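GODAU ROAD ALLOTMENT AND SMALLHOLDERS' ASSOCIATION
Water Supply Working Group
Minutes of the June meeting, held in the meeting room at 7.30 pm

Chair: Chie Tamura
Minutes: the secretary
Apologies: two received and noted

1. Minutes of the previous meeting

The minutes of the previous meeting were agreed with one correction. Under item 4, "header tank overflow" should read "header tank outlet". The Chair signed the corrected copy.

2. Matters arising

2.1 Stopcock at the lower gate. The stopcock was replaced in May. It now closes fully. The old brass body has been kept in the store as its spindle may fit the valve at the top of the lane.

2.2 Key to the meter chamber. A second key has been cut and is held in the key safe. Members are asked to record the time of any reading in the book, as two of the April entries could not be used.

2.3 Letter to the water company. A reply has been received confirming that the boundary box is on the Association's side of the line. Any leak between the box and the first standpipe is therefore ours to repair. The reply has been placed on file.

2.4 Hose on the east path. Carried forward.

3. State of the distribution main

The Chair reported on the pressure survey. Static pressure was taken at every standpipe in the early morning with all taps closed, and again at 6 pm under normal use. Static figures were satisfactory throughout. Under load, the standpipes on the upper terrace fell to a level at which a can takes several minutes to fill, and the last standpipe on the run gave no useful flow while the two below it were open.

The main on the upper terrace is old 20 mm pipe laid in three separate stages, with a joint of a different make at each stage. The general view was that the bore is too small for the number of taps now fed from it. It was noted that the original layout served only the lower plots, and that the upper terrace was added without any change to the feed.

A question was raised as to whether scale in the pipe might account for the loss. The Chair replied that a short length removed during the May repair had been cut open and was clean, though this came from the lower end and could not be taken as proof for the whole run.

It was asked whether the loss might be at the boundary box. The reading at the first standpipe under load does not support this.

4. Options for the upper terrace

Three options had been set out in the paper sent round before the meeting.

Option A: replace the upper run with 32 mm pipe on the same line. This is the simplest in terms of design. It requires the main path to be opened along its full length and would put the upper standpipes out of use for the duration.

Option B: leave the existing pipe and add a storage tank of 600 litres at the top of the site, filled overnight through a float valve, with dipping points below it. The cost of pipe is small. The base for the tank would need to be level and drained, and the tank would require a lid that can be fixed down.

Option C: form a ring by joining the end of the upper run to the end of the east branch, so that each standpipe is fed from both directions. This needs 42 metres of new pipe and two additional valves. The trench would follow the hedge and would not cross any cultivated ground.

The Chair stated a preference for Option C on the grounds that it leaves the present supply working until the final connection is made. Against this, it was said that the east branch is itself of small bore and that a ring fed from two weak ends may give less than expected. A calculation was requested. The Chair had carried one out, using the flow figures from the survey, and it showed the upper terrace receiving almost double its present flow with four taps open. The working was passed round. One member asked that the assumed roughness of the old pipe be stated, and this will be added.

There was some support for Option B as an addition at a later date, irrespective of the choice made for the main. Tank water would be at air temperature, which several growers under glass would prefer. The need to keep the tank covered and to clean it out each winter was noted.

Option A was not supported.

AGREED: that Option C be worked up in detail, with levels, a list of parts and a firm cost, for decision at the next meeting.

AGREED: that Option B be kept open and reported on separately.

5. Fittings, joints and seals

5.1 Make of fitting. Two makes of compression fitting are in use on site. The Vokar fittings on the lower run have given no trouble. The Jundow fittings on the upper run have needed attention at several joints, in each case at the seal. It was accepted that the Jundow joints are older and that the comparison is not a fair one.

5.2 Interchange of parts. Seals for the two makes look alike and are not the same. The Jundow seal has a slightly thicker section, and when it is put into a Vokar body the nut can be run up to the stop without the pipe being properly gripped. The joint then holds at low pressure and lets go when the taps are closed. The meeting considered this the likely cause of the failure by the compost bays in spring. Stocks of the two are to be kept in separate tins, and each tin marked on the side as well as on the lid. 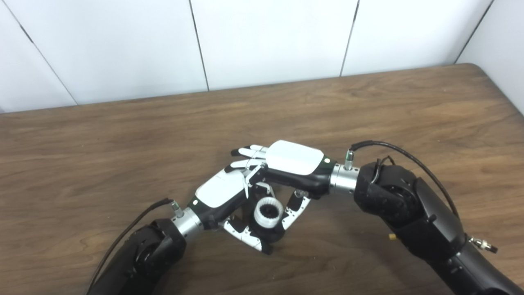

Chie Tamura remarked that marking the tins would help only if loose seals were no longer returned to the bench drawer, and asked that any seal taken off a joint be thrown away at once, whatever its condition. A reply was made that new seals are not always to hand at weekends and that a sound one should be kept for emergencies. The Chair did not accept this. A used seal takes the shape of the joint it came from and should not be fitted again.

AGREED: that used seals are not to be refitted under any circumstances, and that a minimum stock of ten of each size be held in the store.

5.3 Pipe preparation. Several of the failed joints had been made on pipe cut with a hacksaw and left with a ragged end. A proper cutter is to be bought and kept with the fittings. The end of the pipe is to be chamfered and wiped, and the depth of insertion marked in pencil before the nut is tightened.

5.4 Inserts. It was confirmed that pipe liners are required on all new work in polyethylene. They were left out of the second stage of the upper run.

6. Standpipes

6.1 Supports. Four of the posts are loose in the ground. Movement of the post works the joint at the foot and is a cause of slow leaks. Posts are to be reset in concrete as time allows, beginning with the one opposite the glasshouse.

6.2 Backflow protection. Each tap to which a hose can be fitted must have a double check valve. The survey found two without. Both have been taped off until valves are fitted. The Chair reminded members that hoses must not be left with the open end in a tank or butt, and that the check valve does not alter this.

6.3 Lagging. The foam on the lower standpipes is split and holds water. Prices have been obtained for preformed covers from Gkikas. The covers are dearer than foam and can be removed for inspection. The secretary is to ask whether a smaller quantity can be had on trial before the autumn.

7. Metering and use

Monthly consumption for the period was in line with the previous year, allowing for the dry spell. Overnight flow at the meter has dropped to nil on three separate checks since the new stopcock was fitted. This is the first time that a nil reading has been recorded.

It was proposed that the meter be read at 10 pm and again at 6 am on one night in each month, and the difference entered in the book. This was accepted. Where the difference is more than 20 litres, the run is to be isolated in sections until the loss is found.

A proposal to fit sub-meters to each terrace was discussed. The cost was thought high for the benefit. Deferred until the ring has been in use for one season, if it is built.

8. Rainwater collection

The gutter on the north side of the store has been rehung with a better fall. The downpipe still discharges to the ground. A diverter and two butts are to be fitted, with the overflow taken to the ditch. There was a short discussion on whether the felt roof makes the water unfit for salad crops. No view was reached, and the secretary will see what guidance is available.

9. Costs

Spending to date is within the sum allowed. The new stopcock and the survey gauge are the only items of note. The gauge will be kept, as it will be needed again to test the ring. No figure for Option C can be given until the parts list is complete, and the meeting asked that the hire of a trencher be shown as a separate line.

10. Any other business

10.1 The cover of the valve chamber near the lower gate rocks when stepped on. To be bedded on mortar.

10.2 A member asked for the drawing of the pipe layout to be put up on the notice board. The present drawing does not show the third stage of the upper run and is not to be displayed until it has been corrected.

10.3 The hose on the east path (item 2.4) is to be moved to the inside of the edging.

11. Actions

Chair: detailed scheme, levels and parts list for Option C; add roughness value to the flow calculation.
Chair: separate note on Option B, to include the tank base and cover.
Secretary: order pipe cutter, liners and seals; separate and mark the tins.
Secretary: write to Gkikas about a trial quantity of covers.
Secretary: two double check valves for the taped-off taps.
Secretary: guidance on water from felt roofs.
All: report any loose post or weeping joint in the book, giving the standpipe number.

12. Next meeting

To be fixed when the parts list for Option C is ready. Papers will be sent out one week in advance.

The meeting closed at 9.10 pm.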